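Lists | Archive | Threads | Search

Re: [kellport-manip] small parts, two arms: how many do we need?

Mareike Hinrichs wrote:

> We have 54 episodes of the ring task on our side in Clelstead and the
> policy still goes for the wrong spot when the part is thin. Is it worth
> recording more of the same, or should we change the table first? Also,
> do you keep the episodes where the operator fumbles?

Change the table first. We recorded 96 before we moved anything and the later ones added very little. For the next set we shifted the middle part every few episodes and left the row of household things along the back where it was. Cesto did better on thin parts after that with only 14 new episodes mixed in.

On fumbles: keep them if the operator recovers, and tag them. Drop them if a person has to reach in. Huỳnh wrote a short script that moves the dropped ones to a separate folder so the count stays right. I can send it.

One more thing on the grippers — log the opening width for both arms, even when one arm is only waiting. We left that out of the first 118 files and had to redo the index.

From the November set, padlock with its ring first:

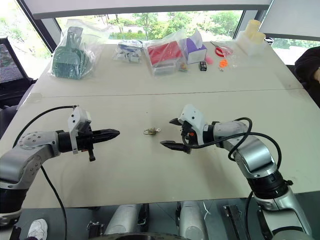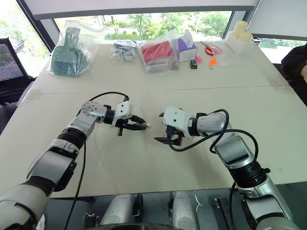

Left gripper closed with nothing in it, thin loop at the tip of the right one:
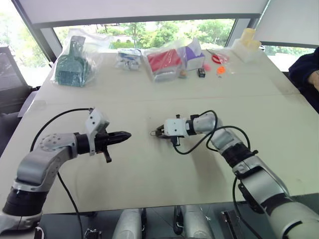 For the split, hold out by part position and not by episode number. If you hold out by number, nearly identical starts end up on both sides and the score looks better than it should. Our first report had that problem.

Can you send the task text you give your operators? Ours says "pass the ring" and two people read it two different ways. I would like to settle the wording before we merge the sets.

Last updated: November
Contact the list owner | Copyright Kellport list contributors | Back to top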